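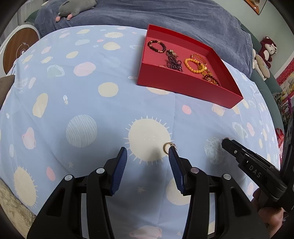

Small parts get their own section in this guide, and I wrote it after losing too much time to sloppy starts. My rule is that you open the jaws fully before you go anywhere near the thing you want to pick up, and you line up both finger pads so the item sits between the tips. A little gold hoop earring on a bedsheet is a great test piece, especially when the sheet has a busy print (planets, stars, you name it) and the tray of beaded jewelry is right there on the bed too.

4.2 Picking up small items

1. Wipe both finger pads with a dry cloth. Lint in the ribs makes thin metal slip!
2. Open the jaws all the way and hold for 2 seconds.
3. Come in slowly from the side, pads low, and stop just short of the item.
4. Close gently until you feel contact, then give it one tiny squeeze more. I count to two in my head before lifting.
5. Lift straight up, move over the tray, lower, and open. Don't drop things in from a height.

Note: If you work with two grippers, pick which hand leads before you start. Rommel Talavera and I kept bumping jaws until we agreed on that.

Caution: Keep your free fingers away from the linkage arms while the jaws move. They pinch, and I've got the blister to show for it.

Caution: Stop and check the pivots after some 400 grasps. If one feels gritty, put the tool aside and tell Lilibeth Galang before anyone else grabs it.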